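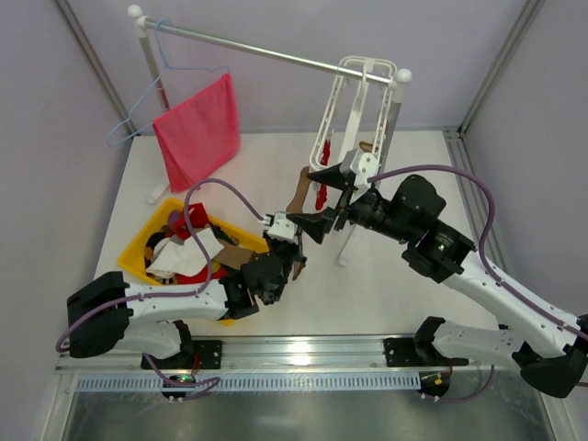 Wilusar Publishes Gripper Comparison, Advises Buyers to Keep Their Expectations Low

May 4, 2023 -- Wilusar, an independent test lab for small automation equipment, today released the results of its side-by-side trial of grippers for handling clothes. The report covers 11 finger designs, all tried on the same two-arm bench, and it does not name a winner.

The trial began in October, after several of the lab's clients asked which gripper they should buy for sorting and hanging laundry. Sales material for these products tends to promise that one hand will cope with anything from a sock to a bath towel. Wilusar's testers did not find that hand.

"We were sent a lot of videos before we started," said Jarmila Gajdoš, who led the trial. "In every one of them the shirt is already lying flat and the light is perfect. I don't know anyone whose laundry looks like that."

Wilusar's bench is plain on purpose. Two arms are mounted on a rail along the front of a white table and work toward each other across the middle. Clothes start out mixed together in a yellow plastic bin on the left, and at the back there is a rack with a metal rod, where pieces go on a wire hanger or into the clips of a white drying rack. Each design was given 200 attempts, spread over picking a piece from the bin, passing it from one arm to the other, and getting it onto the rack.

The black cone-shaped fingers sold under the name Buseo did best at the first job. A narrow tip can get into a pile where a wide one pushes everything down, and the Buseo pair brought up a single garment more often than any other design. The handover was another matter. With two cones meeting almost point to point there is very little surface to hold a piece of cloth, and heavier items turned or slid as one arm let go. The maker describes the fingers as suitable for "all household textiles." The lab would take the word "all" out.

Flat padded fingers from Pant held towels well and were poor at nearly everything in the bin. They often came up with two pieces at once, and the controller counted this as a success until a tester stepped in. Wilusar scored every double pick as a failure. Pant has objected to that rule. The rule stands.

The lab also looked at Jalo, a controller add-on said to cut setup time when fingers are changed. Setup did get shorter, by 16 minutes on average. Part of that gain was lost again to cable routing, which Jalo does nothing about. Cables that run up over the arms have to clear the bin and the rack on every move, and testers retied them more often than they changed fingers.

Some limits of the trial should be stated. It used one table and one set of clothes, most of them small. The lab did not test wet laundry. Wear is an open question too: the fingers were inspected after 40 hours of use, and that is a short time for a part that is meant to last for years. Readers who want a figure for long-term running costs will have to wait, or ask the makers and see what they say.

"If you have one kind of item and one job, you can probably find something here that works," Gajdoš said. "If you have a basket of everything, I would hold on to my money for now -- or at least ask for a trial with your own clothes before you sign."

Wilusar bought all of the fingers at list price and accepted no payment from their makers. The full report, with scores for every design and the complete test procedure, is available free of charge from the lab on request. A second round, with larger garments and bed linen, is planned, but no date has been set.

Press contact: Jarmila Gajdoš, Wilusar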